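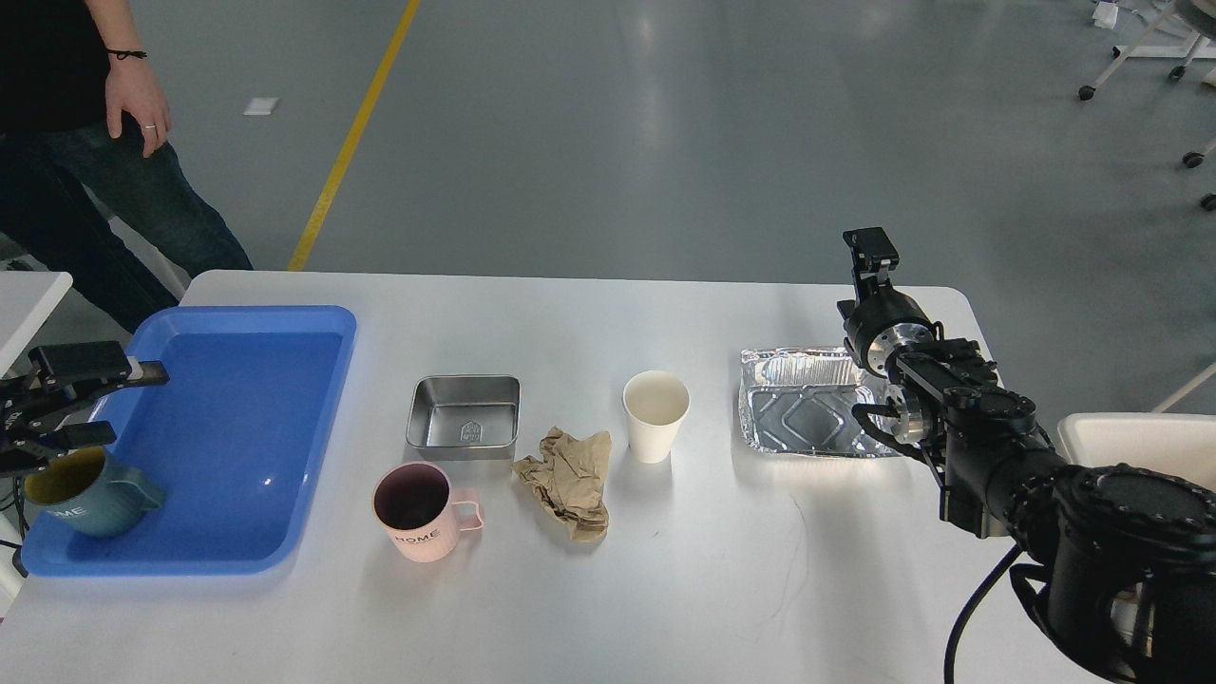 Kamport Table Clearing is a set of short recordings about one ordinary chore: taking used cups, napkins and trays off a table and putting each one where it belongs. Washable things go to the wash-up, paper and foil go to the bins, and the table is left bare for the next people. The items are the kind that pile up in any break room. A setup can have a mug that says HOME in a blue plastic tray, a second HOME mug in pink out on the table, and then a crumpled brown napkin, a white paper cup and a foil tray waiting to be sorted. This file covers what the items are, how they are grouped, how the setups were laid out and what the labels mean.

Contents

The set has 1036 recordings. Of these, 500 are short ones in which a single item is moved. The rest are full clearings, which run until every item has been dealt with.

recordings/ — one folder per recording
items.csv — the item list, one row per item
layouts.csv — starting position of every item in every recording
labels.csv — start and end of each step, with the item and where it went
notes.txt — free text, mostly about dropped or tipped items

Items

There are 13 items in items.csv. They fall into three groups.

Washable: mugs, the stainless-steel square tray, small plates and spoons. Mugs are listed by outside color, so "mug_pink" and "mug_teal" are separate rows even though both carry the same word. The inside color is in its own column. The teal-green mug has a dark olive-yellow inside, and people looking from straight above have mixed up mugs by going on the inside alone.

Throwaway: paper cups, brown paper napkins, foil trays and wooden stirrers. A foil tray counts as throwaway even when it is in good shape. We know many kitchens rinse and reuse them. The Kamport kitchen does not.

Carrying: the blue plastic tray. It is never a target for clearing in the single-item recordings. In the full clearings it is carried off last, with the mugs in it.

Napkins are replaced often, so "napkin_brown" is a type and not one particular napkin. The same goes for paper cups. Cups that were dented before the start are marked in the condition column.

Layouts

The table is white and rectangular with rounded corners. Items start in one of three patterns:

row — items set out side by side along the table
cluster — items close together, some touching
scatter — items placed anywhere, by whoever was setting up

Row layouts are the easiest to check against layouts.csv. In scatter layouts the napkin sometimes ended up partly under another item. Those have "overlap" set to yes.

No full layout has more than 7 items on the table. We tried more at first and the table got too crowded to put anything down in between.

Sorting rules

1. Mugs go into the blue tray, upright. Handle direction does not matter.
2. The steel tray is cleared after the mugs.
3. Paper cups go to the paper bin. If a cup has a napkin pushed into it, both go together and the step is labeled as one.
4. Napkins go to the paper bin.
5. Foil trays go to the metal bin, flat or crushed.
6. Spoons and stirrers left inside a mug stay with the mug until the wash-up.

Rule 6 was added in October. Earlier recordings have the stirrer taken out first, and these are marked "old_rule" in labels.csv. We left them in.

Labels

Each step has one verb from this list: pick, place, drop, push, carry. "Drop" is used for a release over a bin and also for an accident. To tell them apart, check the column "intended". A step starts when the item first moves and ends when it is let go.

Labels were made in Jalent and exported to plain CSV. You do not need Jalent to read them. The Matar folder layout is used for recordings/, with one change: item photos are kept in a single folder at the top level.

Known problems

Foil trays are shiny and reflect the overhead lights. Their outlines in the item photos are less exact than for the other items.

Napkins change shape each time they are moved. The size given for them in items.csv is for a flat, unfolded napkin and will not match what is on the table.

A few rows in layouts.csv list the steel tray and the foil tray the wrong way around. Fixed rows have a check mark in the last column — rows with no check mark have not been looked at yet.

Food and drink

All items were used clean. Some full clearings have cold coffee in one mug, noted in layouts.csv under "contents". There is no food in any recording.

Related sets

Prosia Dish Rack uses the same mugs and plates and picks up at the wash-up. Item names match between the two, except that Prosia writes "cup_mug_pink" for our "mug_pink".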